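Section 3: First Wash and Care Settings

Before the first load, run the Varon 338 empty once. This clears any dust left in the drum from shipping.

1. Open both water valves fully and check the hose fittings for drips.
2. Close the door until it clicks.
3. Turn the dial to Rinse and Spin, then press Start.
4. When the door light goes off, open the door and wipe the rubber seal with a dry cloth.

Note: The door stays locked for up to 2 minutes after the drum stops. Do not pull on the handle during this time.

Sorting

Sort by color first, then by weight. Heavy items such as coats and towels hold more water than shirts and can throw the drum off balance. Close zippers, empty all pockets, and turn dark items inside out. If a care label says dry clean only, do not wash the item in this machine.

Choosing a setting

Cotton: towels, sheets, everyday shirts.
Easy Care: mixed fabrics and most pants.
Delicate: thin knits and anything marked gentle. Fill the drum no more than halfway.
Dark: black and navy clothing. The water temperature is fixed at 30 °C on this setting and cannot be changed.

CAUTION: Do not wash clothing that has been in contact with gasoline, paint thinner, or cooking oil. Vapors may ignite inside the drum. 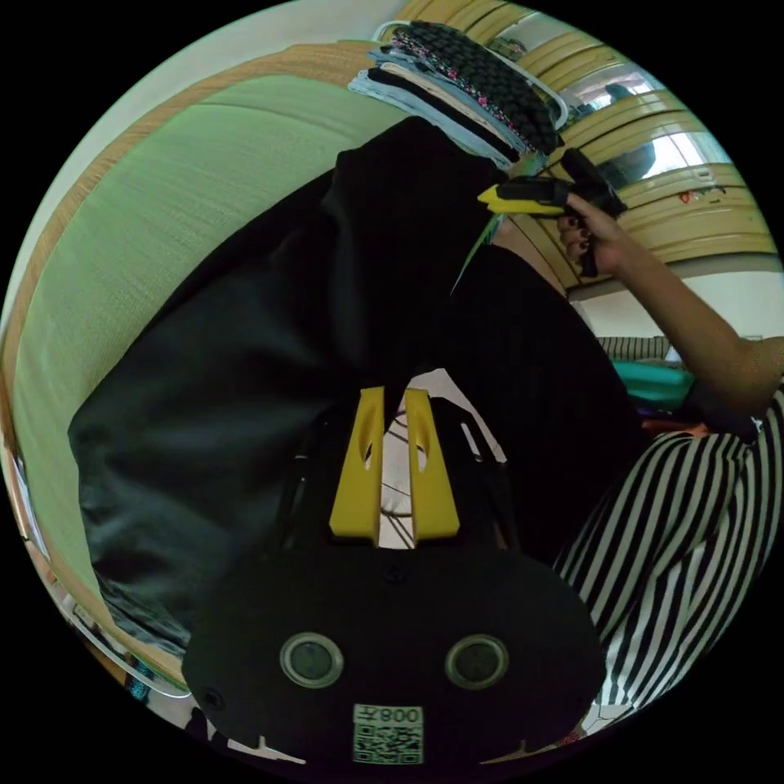 Unloading

1. Wait for the door light to go off.
2. Take heavy items out first and shake them to loosen the folds.
3. Hang coats and jackets on wide hangers. Knits should dry flat.
4. Leave the door open a few inches so the seal can dry.

Note: If the load is still dripping, the spin may have stopped early. Spread the items evenly in the drum and run Rinse and Spin again. If error code E3 shows after the second try, clean the drain filter as described in Section 5.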